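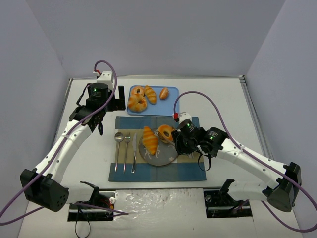

Eindecken am Probetisch, Gebäck und Besteck liegen schon

Roboterarme decken bei uns jetzt Frühstück ein – was wird aus dem Frühdienst?

frühstücksfee_jurkgate

Hallo in die Runde, ich arbeite seit einer halben Ewigkeit im Frühstücksservice in einem Tagungshaus in Jurkgate, 57 Plätze, im August hatten wir 1.636 Gedecke. Seit ein paar Wochen haben wir einen Probetisch mit zwei Armen, das Projekt heißt Skiltel, und die sollen lernen, einen Platz fertig zu machen: Tischset, Besteck, Teller, Gebäck vom blauen Tablett auf den Teller. Ich bin vom Frühdienst abgestellt, um zu sagen, was richtig ist und was nicht. Am Anfang fand ich das lustig, inzwischen grüble ich abends darüber.

Erstens rein fachlich. Löffel, Gabel und Messer liegen alle zusammen links vom Teller, das Messer ganz innen. Ich hab gelernt: Messer rechts, Schneide zum Teller, fertig. Mir wurde gesagt, das sei erst mal egal, Hauptsache es liegt jedes Mal gleich. Egal?! Wenn unsere Azubine das so macht, schicke ich sie zurück an den Tisch. Muss ich mich da durchsetzen oder mache ich mich lächerlich?

Zweitens, und das ist der eigentliche Grund, warum ich schreibe: Unsere Leitung sagt, es fällt keine Stelle weg, wir hätten dann „mehr Zeit am Gast“. Schön und gut, aber ich fange um halb sechs an, WEIL ich vor den Gästen eindecke. Die ruhige Stunde allein im Saal ist für mich das Beste am ganzen Dienst (und der Frühzuschlag ist auch nicht zu verachten). Wenn das Eindecken wegfällt, fange ich dann um sieben an und stehe nur noch im Trubel? Hat das schon jemand hinter sich? Und kann man so was vorher schriftlich festhalten?

Ich hänge noch ein Bild an, da seht ihr auch die Tasse. Der Henkel zeigt nach vorne zur Tischkante, bei uns im Saal steht er immer schräg nach rechts. Der rechte Greifer ist da am Tablett mit dem Gebäck.
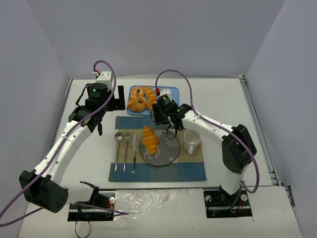 moldovan_spülküche

Ich arbeite in einer Großküche, kein Hotel, aber ich kenne die Frage. Bei uns kam die Automatik zuerst an der Bandspüle und später beim Tablettband, da laufen mittags 1.000 Essen drüber. Stellen sind keine weggefallen, da hatte die Leitung recht. Aber die Arbeit ist eine andere geworden, und darüber hat vorher keiner mit uns geredet. Früher hab ich gestapelt und nebenbei gequatscht, jetzt gehe ich an der Anlage entlang, räume weg, was hängen bleibt, und fülle nach. Körperlich ist das leichter, mein Rücken ist echt dankbar! Dafür bin ich abends im Kopf müder, das hatte ich so nicht erwartet.

Zu deinen Zeiten: Frag JETZT, solange es nur ein Probetisch ist. Wir haben gewartet, bis der neue Dienstplan aushing, und da war er halt fertig. Ich würde drei Sachen fragen und mir die Antwort per Mail geben lassen: Wann beginnt der Frühdienst künftig, was passiert mit den Zuschlägen, und wer ist zuständig, wenn das Ding morgens um sechs nicht läuft. Das Letzte klingt nach Kleinkram, ist aber bei uns der größte Streitpunkt gewesen. Ich stand mehr als einmal da und hab von Hand gemacht, was die Maschine machen sollte, und zwar mit weniger Leuten im Dienst als früher.

Falls ihr einen Betriebsrat habt, geh vorher hin. Die müssen bei solchen Sachen normalerweise mit an den Tisch, und ob das bei euch passiert ist, weißt du vielleicht gar nicht.

Und wegen dem Messer: sag es! Du bist doch genau dafür abgestellt. Wenn erst mal alles auf „Messer links“ eingeübt ist, wird keiner mehr Lust haben, das umzustellen. Am besten deckst du einen Platz selber so ein, wie er bei euch im Saal aussehen soll, machst ein Foto davon und legst es denen hin. Tassenhenkel gleich mit.

flitow77

Messer gehört rechts. Alles andere ist Imbiss.

gast_ohne_plan

Ich kann nur von der anderen Seite was sagen, ich frühstücke beruflich sehr viel in Hotels, und mir ist ziemlich wurscht, wo der Löffel liegt. Wenn aber jemand da ist, der mir morgens den Kaffee bringt und weiß, dass ich keine Milch nehme, dann komme ich wieder. Vielleicht ist „mehr Zeit am Gast“ also gar nicht so schlimm gemeint? Mit Dienstplänen kenne ich mich allerdings nicht aus, da würde ich auf die Spülküche hören.

frühstücksfee_jurkgate

Danke euch! Das mit der Mail mache ich morgen nach der Schicht, und beim Betriebsrat war ich tatsächlich noch nicht. @gast_ohne_plan: Ich mag meine Gäste ja, ich hätte nur gern meine 2 Stunden vorher behalten. Den Musterplatz decke ich heute noch ein, Messer rechts, Henkel schräg. Ich melde mich, wenn ich wegen der Zuschläge was Schriftliches habe.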